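# Let the Kids Hold the Gripper

I've come around on the Kinlow robotics club, and it took one Sunday afternoon to do it. 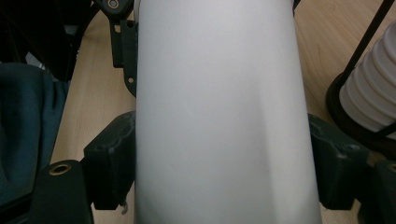 *A gentle squeeze from both sides, over a wooden surface.*

I used to think a proper club needed a trophy at the end – a bracket, a buzzer, a bus ride home. Our own club spent $440 this season and entered no contests at all, and I'll admit I grumbled about it to anyone who would listen. Then I sat in for a session and watched six teenagers argue, very politely, over how hard two finger pads ought to press on something smooth and round. They had logged 511 grabs by then and wanted 2,000 before summer, and they talked about the bad ones with real affection!

A contest would have hurried them past all that. I'd like our school board to fund a second year, and to stop asking what the club has won. Ask to have a turn with the gripper instead – they'll gladly give you one, and you'll probably stay past dinner, as I did.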